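To: clurnik-kitchen list
Subject: Re: the square pan, and what goes in the cupboard

Romain Vasseur wrote:

> I have now read 497 messages on this list about pans and I still don't know which one we are keeping. Can somebody who has stood in front of the cooktop tell me whether the square one stays? Also, is the tablecloth the one from the Picard lunch? I thought we had agreed on oilcloth.
>
> Romain

Romain,

The square one stays. It cooks four eggs in the time the old Warnex took to notice it had been switched on, and it goes in the drawer sideways. I grant you it is the colour of a dentist's waiting room. I have stopped minding.
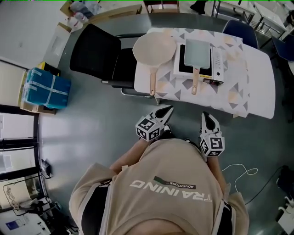 The old Warnex can go to whoever has the strength to lift it. My objection to it was always the handle, a stub of metal that heated up along with everything else. The green pan has a light-brown one long enough to reach the front edge of the table, so please turn it inwards if you are passing with a tray. The flat round paddle lives on the left with its handle the same way round, and I'd ask people not to use it as a plate. You know who you are, and so does the paddle.

As for the cloth: yes, triangles, grey and peach. Oilcloth was agreed in July by the three people who hadn't gone home. It would have cost 50 for a piece that size, and I am not spending 50 to look at lemons.

Remaining business, in the order I remembered it:

1. Lids. We own more lids than pans. If you took a pan home without its lid, do the decent thing and come back for the lid.
2. The Flikitport order. They sent reference 2236 when we wanted the smaller size, and want it back in its original wrapping. The original wrapping went out with the recycling.
3. Small things on the big white table. The blue-grey tray is for whatever is going back in the cupboard, small boxes included. Papers can stay on the table for now, but the tray is not a filing system.
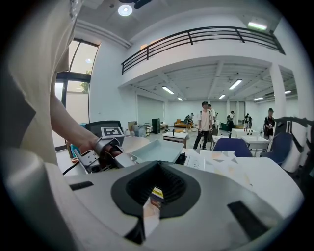 4. Chairs. Push the dark blue ones in when you leave. I have one shin left that I'm fond of.

I'll do the cupboard labels after lunch, unless someone has opinions about fonts, in which case they can do them.

Maud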